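Nindenton council coalition ends after budget vote

The two-party coalition that has run Nindenton since the last local election broke up in April, after the smaller partner, the Mercado List, voted against the town budget. The budget failed by 14 votes to 13.

The Mercado List had objected for several months to a plan to sell the old customs building on the harbor. The building dates from 1834 and houses the town archive and a small branch library. The larger partner, the Hemer Union, wanted the money from the sale to pay for repairs to the sea wall.

Talks between the two parties went on until shortly before the vote. The Hemer Union offered to delay the sale by a year, but would not take it out of the budget. The Mercado List said a delay was not enough and left the coalition the same evening.

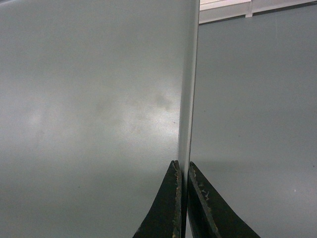 The Hemer Union will stay in office as a minority administration for now. It has said it will bring a revised budget to the council before the summer recess. Until then, the town is working under last year's spending limits, and no new projects can be started. Work already under contract — including resurfacing on the Prelelon road — will continue.

Opposition parties have called for an early election. Under the town charter, that would take a vote of two thirds of the council, and the Mercado List has not said whether it would support one. A petition against the sale, signed by 513 residents, was handed in at the town hall before the debate and will be discussed at the next regular meeting.
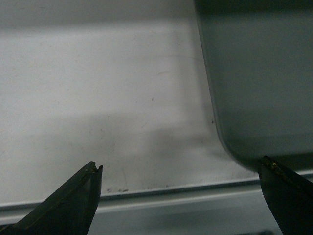 What happens if the revised budget is also voted down?

The charter passes the matter to the district office in Prelelon, which can set a basic budget for the rest of the year. It covers wages, debt payments and services required by law. The district office has no power to sell town property, so the customs building would stay in public hands at least until a new budget is passed.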